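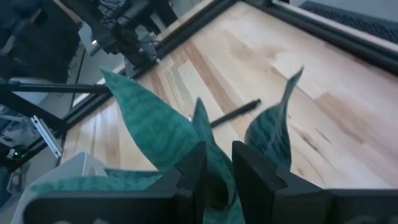
Artificial snake plant, teal-green leaves.

Print | E-mail

My old kettle died in February. It had done fourteen years without a murmur, it had one switch, and when it went it went quietly. I mention this so you know what sort of person is about to complain about kettles.

I needed a new one, and the cheapest I could find in town was at Pilgate, the big shop out past the station where the sofas and the frying pans have somehow ended up on the same floor. I went in for a kettle and was met by a young man who wanted to talk to me about temperature. Did I drink green tea? Sometimes. Did I know I was burning it? I did not. He walked me over to a stand with the new Pirkelo on it, lit from below like a museum piece, and told me it had 43 heat settings.

Forty-three! I have been turning that number over ever since. Water from the tap is cold, and water for tea is hot. I can just about believe in a third kind, for the green stuff, and perhaps a fourth for people who make up bottles for babies. Who is using the other thirty-nine? I asked, and he said it was about having the choice. I have heard that line before, from the man who sold me a shower.

Anyway, I bought it. I am not proud. It was on offer, or the ticket said it was, with a higher price crossed out that I would bet nobody ever paid. My neighbour Niloufar Rezaei had the same model a month before me and paid the "sale" price too, and so did her sister, so it must be a very long sale.

So, what have I got for my money?

It boils water. I'll give it that. It boils it at about the same speed as the old one, although the box says "rapid" four times. I stood in the kitchen and made tea with it in the morning and again at night and I could not feel any rapidness. If there is a saving of a few seconds I have already spent it pressing the extra button, because you have to choose your setting before you tell it to start, and if you wait too long between the two it forgets what you asked for and goes back to the middle.

The handle is good. It stays cool and it's wide enough for my hand with the stiff thumb. The spout pours in a clean line, and I will admit that the old one dribbled. If they had sold me a kettle with a nice handle and a decent spout I would have gone home happy and never written this.

Then there's the light. It glows blue when it's heating, red when it's done, and a sort of violet when it is "holding". Holding means it keeps the water warm for you in case you wander off. I do wander off. But what I want when I come back is boiling water, so I boil it again, and now I've paid to keep it warm as well as to heat it twice. The leaflet calls this energy saving. I have read the paragraph several times and I still can't find where the saving happens.

The leaflet also says it has been tested to 2,000 boils. Is that meant to be a lot? I get through six or seven a day when my brother-in-law is staying, and three or four when he isn't. You can do that sum yourselves. It comes out at less than two years, and my last kettle managed fourteen. I wrote to the firm and asked whether tested to 2,000 meant it broke at 2,001 or that they'd got bored and stopped. The reply was signed Evaristo Montes, Customer Happiness, and it thanked me for my passion. It didn't answer the question. I wrote again and got the same letter with the paragraphs in a different order.

Now the tea, which is the whole reason for the 43 settings. I did try to be fair about this. I had Getsemaní Ponce and Leopoldo Chávez round one afternoon and made three pots of the same green tea, one at the setting the leaflet tells you to use, one a good bit hotter, and one just off the boil the way I've always done it. I didn't say which was which. Leopoldo liked the second pot. Getsemaní liked the first, then changed her mind after a biscuit. I thought the one off the boil was a bit sharp, but I knew which it was, so my opinion is worthless. I wouldn't call that proof of anything. It might matter more with expensive tea, and I'm willing to be told so by somebody who isn't selling either the tea or the kettle.

Fulgencio Solís, who repaired my toaster twice and my radio once, says the part that goes in these is nearly always the board behind the buttons, and that you can't get at it without breaking the base. I can't swear he's right about this one as I haven't tried to open it. I did look underneath for screws. There aren't any that I could find. My old Jolar had four and I'd had them out more than once.

People will say I should have bought the Ayala, which is the one all the review sites put at the top. Maybe. I read five of those reviews before I went out and three of them used the same sentence about "barista control at your fingertips", word for word, so I'm not sure how many people had the thing in front of them. One claimed to be based on more than 1,000 user ratings. Fine, but ratings left when? Everybody loves a kettle in the first week.

I'll keep it. Taking it back means the bus and the queue and another talk about choice, and it does pour well. I've settled on the top setting and I haven't moved off it for days. If it's still going next winter I'll say so on this page, and if the board goes I shall write to Evaristo again and include a picture.

A couple of you asked after the last post whether I ever got my money back on the milk frother. No. They offered me a voucher for another milk frother.

Last updated: February, 4.40 pm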